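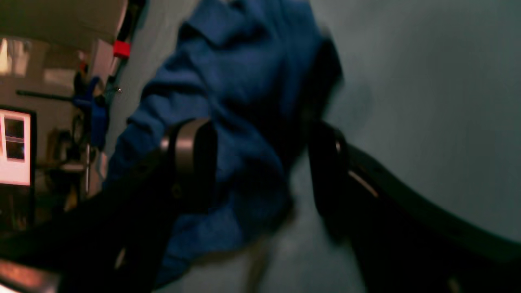 Fig. 1. Blue cloth, crumpled. Note the folds.

Textiles and Care, Unit 6: Why Fabric Wrinkles
Instructor: Flor Cuervo

Reading for Wednesday: Sánchez, pages 22 to 31. Bring the fiber chart from last week.

1. What a wrinkle is
A fiber is made of long chain molecules. In cotton and linen, neighboring chains are held together by weak hydrogen bonds. When the fabric is bent, some of those bonds break. If it stays bent, new ones form in the bent position, and the crease holds until something loosens them again.

2. Water and heat
Water gets between the chains in cotton and lets them slide. Heat helps them move faster. A steam iron uses both, plus pressure, and the fabric sets flat as it cools and dries. Cotton left in a heap while damp sets in whatever shape the heap gave it.

3. Fiber by fiber
Linen: wrinkles most. Stiff fiber, little stretch.
Cotton: wrinkles easily, presses well.
Wool: recovers by itself if hung in moist air – the fiber has a natural crimp and springs back.
Polyester: resists wrinkles at room temperature. Creases made in a hot dryer can be hard to remove.

4. Weave and yarn
Fiber is only part of it. A tight plain weave gives the yarns little room to shift, so they bend sharply. Knits have loops that can move and usually recover better. High-twist yarns also recover well, as in crepe.

5. Finishes
Easy-care cotton is treated with a resin that links the chains together. The cost is strength – treated cotton tears and wears through sooner than untreated cotton of the same weight.

For the lab
Cut two strips from each sample, one with the warp and one with the weft. Fold, load for five minutes, release, wait five minutes, then read the recovery angle. A full 180 degrees means the strip opened flat. Label strips before folding. Lab sheets are due at the start of the next class.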